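Visit report: Skornmont cabinet works, Esden
4/15/20

The Skornmont plant makes kitchen cabinet fronts, carcasses and worktops for the contract market, plus a smaller line of bathroom units sold under the Nirari label. The visit was arranged in December and covered the panel store, machining, edge banding, finishing, assembly and the showroom. Hardware purchasing was left out at the company's request.

Panel store

Board arrives on the north side and is unloaded under a canopy. Sheets are scanned, given a location and moved by an overhead vacuum carrier. The store holds 800 sheets when full. Melamine-faced chipboard makes up most of the stock, with MDF for painted doors kept in a separate bay. Relative humidity is logged in both bays, but only the MDF bay is controlled. The log for the morning showed a steady line with one short rise that matched a delivery.

Offcuts longer than 200 mm go back into stock with a new label. Anything shorter goes to the chipper and then to the boiler that heats the finishing hall.

Machining

Two beam saws feed three drilling lines. Part labels are printed at the saw and stay on the part until assembly. The nesting program runs overnight on the orders for the next shift, and rush orders have to be placed by hand, a step the operators dislike. Blade changes are set by running meters, and a paper card at each saw records them. On saw 2 the card had not been filled in for the last change.

The worktop cell is the newest part of the hall. Cutouts for sinks and cooktops are routed with a 12 mm corner radius, then sealed with a two-part lacquer before the top is turned over. The seal is brushed on by hand. An applicator head was tried and dropped after it left gaps at the corners. 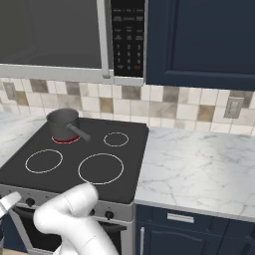

Sealed tops rest on racks for four hours before packing. The rack spacing is tight, and two tops had light rub marks on the underside. These would be hidden after fitting.

Edge banding

Straight parts go through a line supplied by Lam, using PUR adhesive. Curved parts are banded on a manual machine next to it. The changeover from white to a dark edge took nine minutes during the visit, most of it spent purging the glue unit. Glue lines on the sample doors were even. Peel tests are done at the start of each shift and the strips are kept in a box for one month. The strips we looked at had failed in the board and left the adhesive whole, as they should.

Finishing

Painted doors get a primer coat, a sanding pass and two top coats. The spray booth runs water-based paint only. Gloss is read at three points on one door per batch, with the door number written on the sheet. Door 2402 was on the bench as a reject, with a run along the lower profile. Rejected doors are sanded back once. A second failure sends the door to scrap.

Extraction in the sanding area was good. Lighting at the inspection bench was less good, and a raking lamp would help more than additional ceiling light.

Assembly

Carcasses are dowelled and glued, then squared in a case clamp. The clamp cycle is set by cabinet size from the part label. Hinges are fitted by machine and drawer runners by hand. Output is over 100 cabinets per shift with the present crew. Each cabinet is checked for diagonal difference, with a limit of 1.5 mm for base units and 2 mm for tall units. The gauge was in calibration and dated.

Flat-pack orders leave the line before the clamp and go to a separate packing bench. Fittings bags are check-weighed, and a bag outside the limits stops the belt.

Showroom

Five kitchens are on display, all built from current production parts. Door gaps were consistent at 3 mm except on one corner unit, where the hinge plate needed adjustment. The Nirari units share the same carcass drilling pattern, so spare hinges and shelf supports can be swapped between the two ranges.

Points to follow up

Request the peel test procedure and the limits used for curved parts.
Ask for the lacquer data sheet for the cutout seal, including cure time at low temperature.
Check whether the 200 mm offcut rule also applies to worktop material.
Confirm lead time for tall units in painted finish.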